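Why can you see yourself in a spoon?

Light travels in straight lines. When it hits something, some of it bounces off. This bouncing is called reflection.

A brick wall is rough, so light bounces off it in all directions and you cannot see a picture in it. Polished metal is very smooth. Light bounces off it in a tidy way, and you see a reflection.

A flat mirror shows you at your normal shape. If the surface is curved, the light bounces off at different angles and the reflection is bent or stretched.
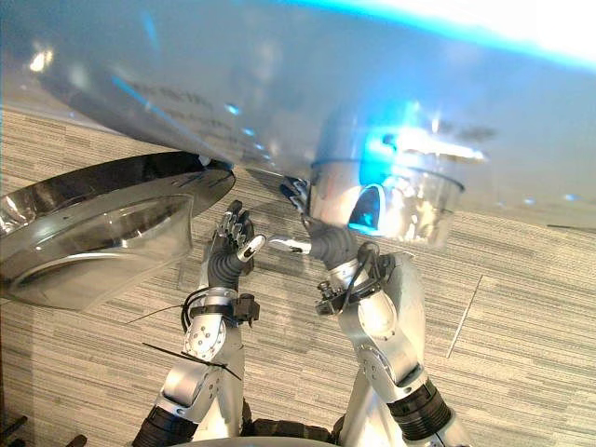 Surfaces that bulge outwards are called convex. The back of a spoon is convex. It makes you look small, but it fits a lot of the room in. Shops and car parks use convex mirrors for this reason.

Surfaces that curve inwards are called concave. Look into the bowl of a spoon and you will be upside down.

Try it yourself

Hold a clean metal spoon at arm's length. Look at the front, then the back. Now bring the tip of your finger very close to the bowl. At some point its reflection turns the right way up.

Words to know

Reflection: light bouncing off a surface.
Convex: curving outwards.
Concave: curving inwards, like a cave.

Written by Noémie Chisholm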